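Ticket: Phone leads from paid search arrive as "direct" in Parico
Product: Parico call reporting
Account: Wutomura
Priority: normal
Status: waiting for confirmation
Opened: June 12, 2025

Description of the problem

We use a forwarding number on our landing pages so that a call can be matched with the ad click before it. Since we moved the Moffat campaign to the new landing page, the calls are still counted, but the source is shown as "direct". The campaign name and the keyword are both empty. The older Kallesa campaign uses the same account and it works correctly.

What I expected: source "paid search", with campaign and keyword filled.
What I get: source "direct", the other two fields empty.

What I have checked already

Auto-tagging is switched on in the ad account. I have not touched it since January.
The Parico script is on the new page, and the phone number is replaced as it should be.
The time zone is the same in both systems.
I cleared the browser cache and tried a private window. No difference.

Update 1

I made 4 test calls, two from each campaign. The Kallesa calls were matched. The Moffat calls were not. So I think the import itself is healthy and the click ID is lost somewhere before the call.

Update 2

Support asked me to look at the address bar after the click. They were right to ask. The ad sends the visitor to the address without "www", our server redirects to the address with "www", and during this redirect everything after the question mark disappears. The page opens normally, therefore we did not notice it.

I changed the final URL in the ads to the address with "www". I also asked our hosting company to keep the parameters in the redirect, for the case that somebody uses the short address again.

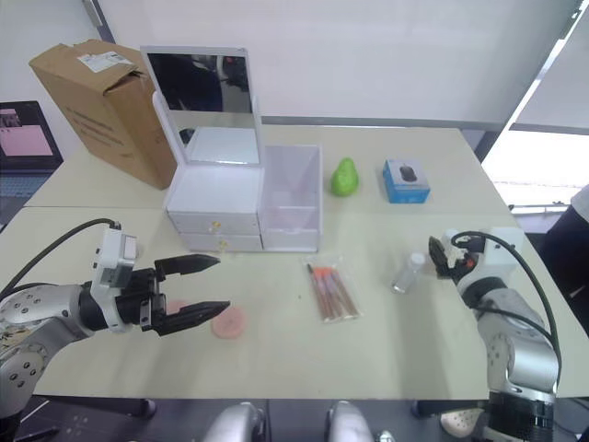
After this change I waited 24 hours, as the help page recommends for new clicks. Two new test calls are now shown with campaign and keyword. The calls made before the change stay as "direct".

Update 3

One question remains open. In the settings the minimum call length is 600 seconds for Moffat, and I am sure we never wanted such a high value. For Kallesa it is 60. Was it perhaps copied from a template? I have put 60 in both places, but please tell me if the old calls will be calculated again with the new value, or only the calls from now on. Our monthly report depends on it.

Please keep the ticket open until I have this answer.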